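Storing Squeeze Bottles Cap Down

Thick contents settle away from the outlet when a bottle stands upright. Stored cap down, the contents stay at the opening and less air is drawn in on each squeeze. Tighten the cap first and wipe the threads.

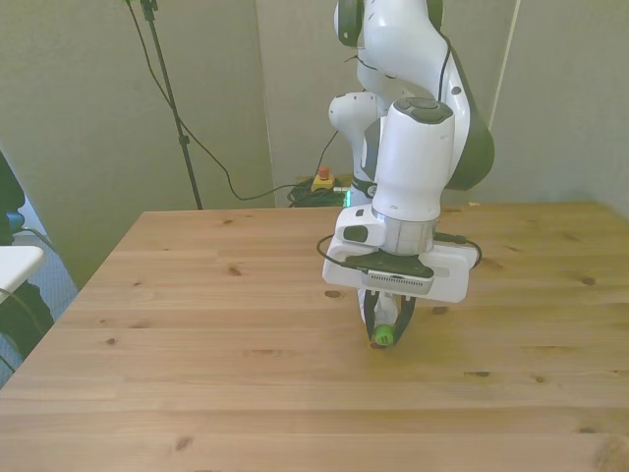 Small bottle with green cap, cap end toward the table.

Test each bottle on bare wood for 2 minutes before shelving it. A ring on the surface means a poor seal – replace the cap. Narrow caps need a rack or a jar for support.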